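Petersen Walking Guide to Plakham and the Upper Valley
Reviewed Sep 18, 2021

I've used a lot of walking guides over the years, and most of them end up in the bottom of my bag by lunchtime on day one. The Petersen guide to Plakham stayed in my hand for a whole week! We took it along in May, when the old town is still quiet and you can get a seat in the main square without waiting.

The book covers the old quarter in 2 loops, then heads out along the river and up to the ruined watchtower on the ridge. The town loops are the best part for me. The author clearly loves back lanes, and we were sent through a covered passage behind the grain market that we'd walked right past the day before (it comes out by a little fountain with the best view of the church roofs in town). There's a good page on the bell tower too, which has 300 steps, and a warning that the last stretch is more of a ladder than a staircase. My knees were grateful for that one.

I was just as happy with the maps. They're drawn by Vostard, the same people who did the foldout for the Dima coast path, and they show benches, water taps and public restrooms. Why doesn't every guide do this? The ridge walk climbs 400 feet from the bridge and the map marks every spot where you can stop in the shade.

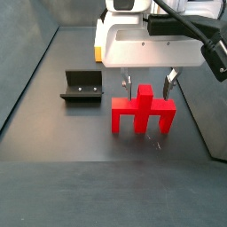
The food section is shorter than I'd like, only four pages, but every place we tried from it was a hit. Go to the bakery by the north gate early and get the plum pastry – we went back three mornings in a row. I'd have loved more on the evening market, which gets a single paragraph and deserves a chapter.

A couple of small gripes. The print in the history boxes is tiny, and the bus times for the valley villages were already out of date, so check at the stop. The cover also curls if it gets rained on, as mine did at the watchtower.

Still, I'd buy it again tomorrow, and I've already ordered the Dima coast volume for next spring. Five stars from me, and a sixth for the map with the water taps!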